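**Kelis opens bathroom fittings room at its Bestudeo showroom**

*For release Monday*

Kelis, the maker of bathroom fittings and towels, has opened a room at its Bestudeo showroom given over to the things people hang on a bathroom wall. Visitors can try towel bars at the height they would be used at home, with towels on them.

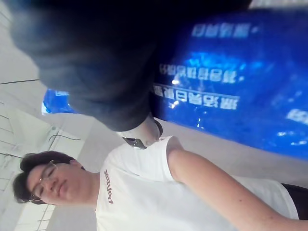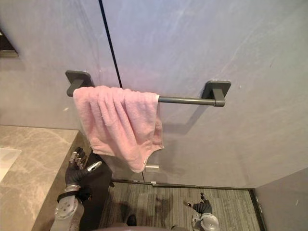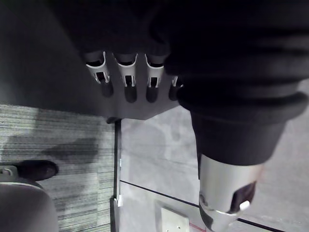
*Photos: Kelis / Bestudeo showroom. Free for editorial use with credit.*

The room is part of the launch of the Kaneko line of bars, hooks and shelves. The Kaneko bar in dark charcoal gray, shown in the second photo with a pink terry towel, has a round rod held between two square brackets. Each bracket has a flat backplate that sits against the wall. The bar is also sold in white and in brushed steel.

Kaneko bars come in 2 lengths. The longer one is 70 centimeters and is meant for bath towels. The shorter one is for hand towels and fits beside most sinks. Screws and wall plugs are in the box, along with a paper drilling guide.

Towels in the room are from the Dutell range, which Kelis has sold since last spring. Dutell towels are cotton terry with a hanging loop on one long side. They can be machine washed warm and tumble dried on low. Kelis advises washing new towels once before use and keeping strong colors apart for the first few washes.

The showroom holds 300 samples in all, including faucets, mirrors and floor drains. Staff can help with measuring and will check a bathroom plan if customers bring one with wall sizes marked. Orders placed at the showroom can be picked up there or sent to a home address.

The Bestudeo showroom is open daily from 10 a.m. to 6 p.m. No appointment is needed for the fittings room. Plan checks should be booked a day ahead at the front desk.

**Press contact:** Kelis press office, Bestudeo showroom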